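Storing loo roll when you haven't got a cupboard for it

We moved to the flat in Bronley with one bathroom, no airing cupboard and a basin on a pedestal, so there wasn't so much as a shelf to put a spare toilet roll on. For the first year ours lived in the big plastic wrapper it came in, on the floor of the hall, and every visitor had to step over it. I've tried all sorts of things since then and I thought I'd write down what has worked for us, in case your bathroom is as mean with its space as mine!

Start with the damp. Toilet paper drinks up steam like nobody's business, and a roll that has sat next to the shower for a month goes puffy and tears in the wrong place. If you can keep just a few rolls in the bathroom and the rest somewhere dry, do. Ours go on top of the wardrobe, in a lidded box from Bagheri (the household shop by the station, lovely people, terrible parking). Under the bed is fine too, provided the box has a lid, as dust gets into the top layers and you'll only end up peeling them off.

Next, take them out of the wrapper. I know it feels tidier to leave them, but a half-empty wrapper slumps about and takes up the same room as a full one. Stand the rolls on their flat ends, pushed up close together, and they'll behave themselves. Measure your shelf before you buy anything to put on it, and leave 6 cm or so clear over the top so that you can get your hand in.

For the bathroom itself I was very taken with the Dunico stand, a plain upright pole on a heavy foot. It takes up about 200 square centimetres of floor, and ours fits between the loo and the wall with a little to spare. You drop the rolls over the pole and that's that. If you have a cat, you may want the sort with a cover. A basket does just as well if you've a corner for one, and it needn't be a posh one.

If you're stacking them without a pole, put two side by side for the bottom row and rest the third across the join, where it settles into the dip.

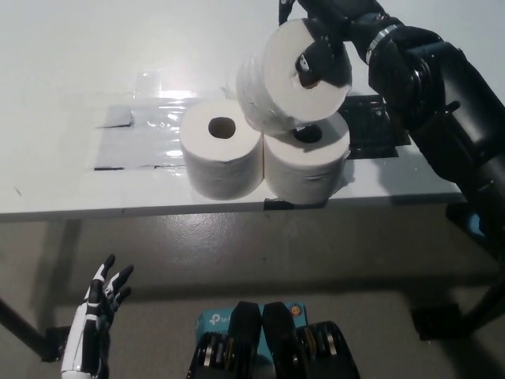
Three is plenty for a windowsill or the top of a cistern, I find, and anything higher comes down the first time somebody shuts the door with a bang. When you pick one up, hook a finger into the cardboard tube and lift it that way, especially if your hands have just been washed. Damp fingers on the outside leave a soggy patch.

Don't throw the tubes out, by the way. I keep a bagful for winding up extension leads and for starting sweet peas in January, and the Fuvinano seed swap will always take any that are left over.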